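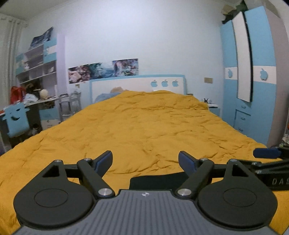

Bed-making still a tall order for household robots

A robot that can make a child's bed without help is still some years off, according to the people behind a trial running in homes around Judport.

The trial, run by Fledbridge, is looking at which everyday chores machines can manage in ordinary houses. It began in April with the kitchen and the laundry and has now moved on to bedrooms. So far the results are mixed.

Wiping a bench and putting cups on a shelf have gone well. Folding tea towels has gone fairly well. Straightening a comforter, a job most ten-year-olds can do when asked often enough, remains near the bottom of the list.

"Cloth is the hard part," said Shalini Sisodia, who leads the home trials at Fledbridge. "A cup is the same shape every time you pick it up. A comforter never is. You pull one corner flat and the creases turn up somewhere else."

A rumpled yellow comforter on a large bed gives an idea of the problem. It is wrinkled right across and hangs over both sides, and the bed has a headboard at one end, so there is no easy way in from there. A person would give it a shake and a tug. A two-fingered gripper has to find an edge, take hold of one layer and leave the rest alone.

Chore trials at Fledbridge are scored on time as well as neatness. A person taking part took 90 seconds to make a double bed to the standard asked for. The team's best machine run on the same bed was 600 seconds, and the pillows were left out of it.

Ms Sisodia said the machine's usual fault was stopping halfway. It would pull one side level, check its work, decide the other side had moved and start over.

Fledbridge has logged 255 attempts at the bed since the bedroom stage started. In 12 of them the cover ended up flat enough to pass with no one stepping in. She described that as better than she had expected, though well short of something a family would pay for.

Bedrooms bring other troubles too. Furniture is close together, soft toys end up among the pillows, and desks are seldom clear. A mirror on a wardrobe door can also confuse a machine that relies on cameras to judge distance.

Shops may see useful machines sooner. Furis, a homewares store on the Judport main street, has been trying out a shelf-stacking unit after closing. Manager Desmond Haverford said it handled boxed goods reliably but was no use in the bedding aisle.

"Anything in a carton, it's fine," he said. "Quilts and pillows, we still do by hand. It picked up a bagged quilt once and couldn't work out how to let go of it neatly, so we took that aisle off its rounds."

Mr Haverford said no shifts had been cut as a result of the trial. Staff who used to fill the lower shelves at night now spend that time on returns and online orders, he said.

Singhal, which supplies the shelf-stacking unit, plans to offer a version for soft goods but has not given a date or a price.

Back in the homes, the next round will use lighter covers and smaller beds. Ms Sisodia said the team would also try splitting the chore in two – a person pulls the cover up, and the machine does the smoothing. Early runs done that way were quicker.

Judport households wanting to take part can leave their details with Fledbridge. Homes with bunk beds are not being accepted at this stage.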